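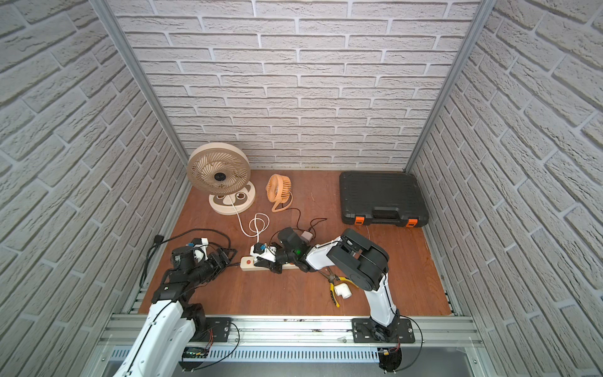 A desk fan on a power strip. The cord takes the scenic route.

Does a desk fan cut your cooling bill? Read the label first.

Every spring the claims come back. This year's batch arrived early, in a flyer from Drerby that landed in most of our mailboxes last week. It says that buying one of their personal fans can "slash your cooling costs by up to 60 percent." I have been writing the household column in this newsletter for eight years, and I have learned to slow down whenever I see the words "up to." They cover everything from the number printed all the way down to zero.

Start with what a fan does. It moves air. It does not cool the room, and if you leave it running in an empty room all day, it will warm that room very slightly, since the motor gives off heat. What you feel is sweat drying faster off your skin. That's a real benefit and I wouldn't give mine up, but it only counts when a person is sitting in front of it. Three fans humming away in rooms with no people in them are three small additions to your bill.

So where does a saving come from? From the thermostat. If the fan lets you set the air conditioner a few degrees higher, or leave it off until the evening, you will pay less. If you buy the fan and leave the thermostat where it was, you will pay a bit more. The flyer mentions this in the small print on the back, in gray type on a slightly lighter gray.

I wrote to Drerby to ask how they got their number. The answer was polite and told me that the figure was "based on typical use." I wrote again to ask what typical use was. I'm still waiting on that one. 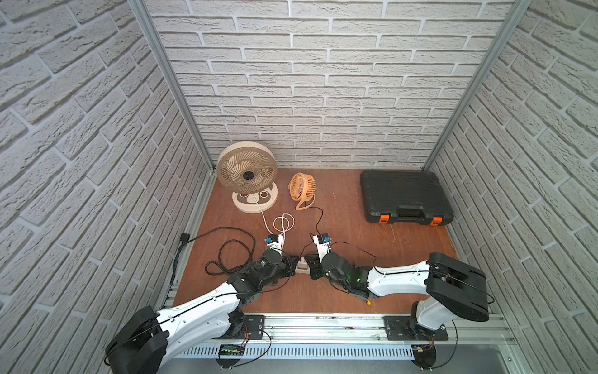
Then there is the matter of the test house. The flyer refers to an independent trial by a firm called Kazmi, carried out in a home of 1,924 square feet. That sounds nice and exact, and I suspect it's meant to. But one house is one house. The summary on their website doesn't say how old it was, whether the attic was insulated, which way the windows faced or what the weather was doing. It doesn't say when the trial was run either, apart from a chart that starts in November. I don't know many people who are fighting the heat in November.

Radero makes a similar promise for its window film, and Zirkarach for a plug-in gadget that supposedly "smooths" your current. I would put the film in the maybe pile. It can help on a west-facing window that gets the sun all afternoon, and it will do very little on the north side of the house. The gadget I would leave on the shelf. Your home meter charges you for the power you use, and a box with a green light on it is one more thing using power.

Lorraine Hulme wrote in to say I was too hard on these companies last summer and that her own bill dropped after she bought two fans. I believe her. She also mentions, further down the same letter, that her son moved out in June and took his computer and his long showers with him. I would want to know which of those did the work before I thanked the fans.

If you'd like to check for yourself, it costs nothing. Pick two weeks with similar weather. Read your meter at the start and end of each one. Use the fan and turn the thermostat up in one week, and in the other do whatever you normally do. Write down the highs from the local forecast next to your readings, and note any days you were away. It isn't science – two weeks is too short for that – but it is your house and your meter, which puts it ahead of the flyer.

Send your readings to the newsletter desk and I'll print a selection, including any that prove me wrong. And if a reply comes from Drerby on what "typical use" means, I'll print that too, in black type.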